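I went to Nenwood with a number in my head: 153 thousand for a two-arm station, all in. Kiri Lowther, who does the buying there, laughed (kindly!) and opened her spreadsheet. The arms were fine. Then came spare grippers, cables, a service plan, 16 hours of training… and a line just for table stuff, towels and cups and the like, which I'd have forgotten completely. Get three quotes, she told me, and ask each one what's left out.

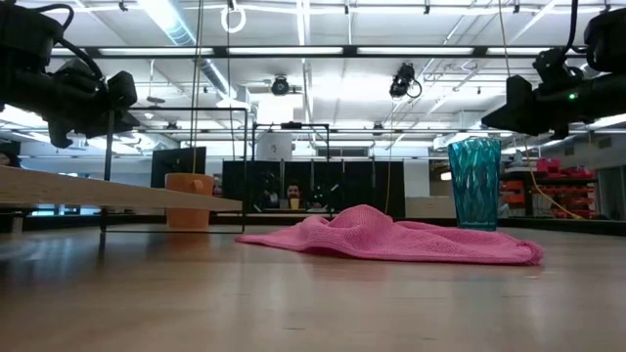
Two arms over the table at Nenwood, with a pink towel and a teal tumbler.

I'm rewriting my budget in April.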